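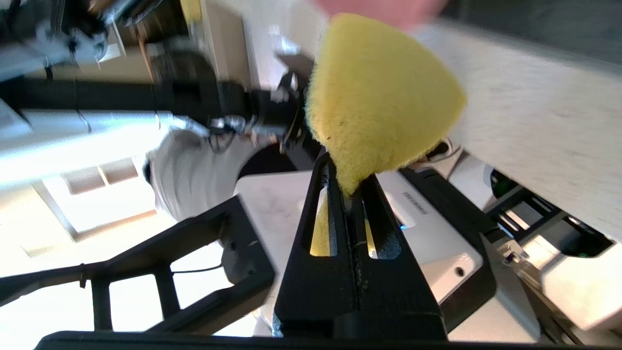 June 23, 2025

Up early to get the handling rules finished before Christos Zervas came by to read them. The old sheet dates from February and was written when we had one arm running and one person in the room. It says "be careful near the gripper" and then moves on to charging cables. I threw out most of it.

Handing things over

This took up the whole morning. The question was what a person may do with their hand while the fingers are closing. Three of us had three different habits. I hold the sponge by its top edge and let go as soon as I feel a tug. Christos wants the object set down every time, so that a hand and a closing finger are never on the same thing. That is the cleaner rule, and for hard objects I agree with him. With the sponge it costs a lot. It falls over, or it gets picked up by a corner, and then we throw the run away.

What we settled on, for now:

Soft objects can be handed over directly. Fingertips only, on the end farthest from the gripper. Nothing goes between the fingers, ever. The second person keeps a hand on the stop button and says "clear" out loud before the fingers move. Hard objects go on the counter.

Christos asked me to write down what counts as soft. I wrote "you can squeeze it flat with two fingers." He thought that was loose, but he had no better wording and we had used up 18 minutes on it, so it stays.

We also argued about the second arm. If one arm is holding something and a person is reaching in, the other one should be parked, with its motion disabled and not just idle. The February sheet didn't mention this at all. I put it on the first page. Sleeves and cords get a line there too: sleeves pushed up, no lanyards, hair tied back.

Kitchen objects

After lunch I went through the Skoder list and crossed off anything breakable. Their list came from a warehouse site and has glass jars on it, which makes no sense at a home counter. Plastic and metal only from now on. I kept the teal one, the sponge and the metal pieces. The Mabaso people keep theirs in a lidded bin between sessions, and I'd like us to do the same. Ours end up in the drying rack with the actual dishes, and then somebody drinks out of one.

New rule, then: session objects are never eaten or drunk from, and they get washed before the first run and after the last. I wrote it twice by mistake and left it in both places.

Checking the fingers

I had been doing this from memory, so I made it a proper list. It gets done before the first run and again whenever someone changes an object.

1. Power the arm down before touching the fingers. Pausing is not enough.

2. Look at both grip surfaces. Pale scuffs on the black are all right, and the left one has had a few for a while. A lifted edge on the grip layer is not all right. Change it.

3. Wipe off crumbs and lint. Dry cloth, no spray.

4. Open the fingers wide and bring them up to the teal cup slowly, at the lowest speed, before any run at normal speed. Stop short of the rim and look at where the tips are. They are pointed, and they will mark the plastic if the approach is too low.

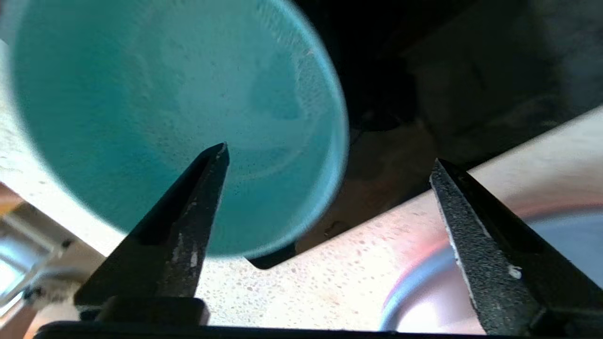

5. Write the result in the log, including when it was fine. A blank line doesn't tell me whether someone looked.

Christos wanted a sixth step for the cables. I said it belongs in the room check and he let it go. I expect he will bring it up again, and he may be right – the cables do move when the fingers are swapped.

Left to do

The room check is still half a page of notes. Floor clear, walkway clear, window blind down if the light is strong. I need a distance for where visitors stand and I don't want to make one up. Gudthorpe use a tape line on the floor, so I'll write and ask how they chose it.

The log has 63 entries now and 5 of them have no name on them. I went back and filled in the 2 that I knew were mine. The others stay blank until someone owns up. From tomorrow no name means the run isn't counted, and I put that in the rules as well.

Christos takes the draft to Plerolstead with him and will send comments. Printed one copy for the wall. Out of tape, so it's on the fridge with a magnet.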